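The memory stick job, part whatever we're up to now

29th August

Well, the summer got away from me, as it always does, and I know I promised an update on the arm a good while ago. Pour yourself something, this one rambles a bit.

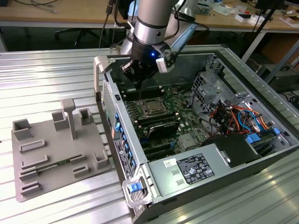 For anyone new, the plan is to get a robot arm to do the fiddly parts of taking old desktop computers to pieces, starting with the memory. I share a workshop in Flanwood with a handful of other people who can't keep their hobbies inside their own houses, and between us we have a lot of old towers waiting to be stripped, cleaned and put back into service. I started out thinking memory would be the easy bit (ha!) and that I'd be on to the drives by spring.

The big change since last time is that I gave up on standing the tower upright. I was very attached to that idea, and I spent far too many evenings trying to get the gripper to come in from the side without knocking into the drive cage. Laying the case down with the open side up and letting the arm come straight down from the top is so much kinder to everybody involved, me included. The ribbed aluminum table helps too, and I can't believe how long I put up with the old bench top, which had a dip in it you could roll a marble down.

I've also redrawn the fixture plate, the gray printed thing that sits on the table to the left of the tower. It has square cups, a post with a flat T-shaped top, and little pairs of guide blocks with a slot between them that holds a board. My first guide blocks were lovely and snug and completely useless, as the arm would push a board down, meet a bit of resistance and give up in a sulk. I opened the slot by a hair, printed it again, opened it by another hair, and so on until I was heartily sick of gray filament. The whole plate weighs 215 grams now, and I'm rather fond of it.

The software side is still Pivance, which is what I've called my own pile of scripts, named late one night and never reconsidered. It moves the arm through a list of saved positions and slows right down for the last 40 millimeters before it gets to the slots. That slow stretch used to be much shorter. Then last November I heard a crack I'd rather not hear again, and I've been a patient woman ever since. It was only a latch, but it was on a board I'd been saving.

What still bothers me is the latches themselves. They need a push at the end of the slot before the stick will come free, and two fingers that are good at pinching aren't all that good at poking. For now I open them by hand and let the arm do the lifting. I have 2 ideas for a better fingertip, both sketched on the back of the same envelope, and I'll print the uglier one first as it has fewer overhangs.

Somebody asked in the comments whether it would be quicker to do the whole thing by hand. Oh, much quicker! I could have emptied every tower in the place by now and had time left for a nap. But I do love watching it creep down over a motherboard, and I've learned more about cable slack than I ever expected to know.

Next time, fingertips, and maybe the drives if I'm feeling brave.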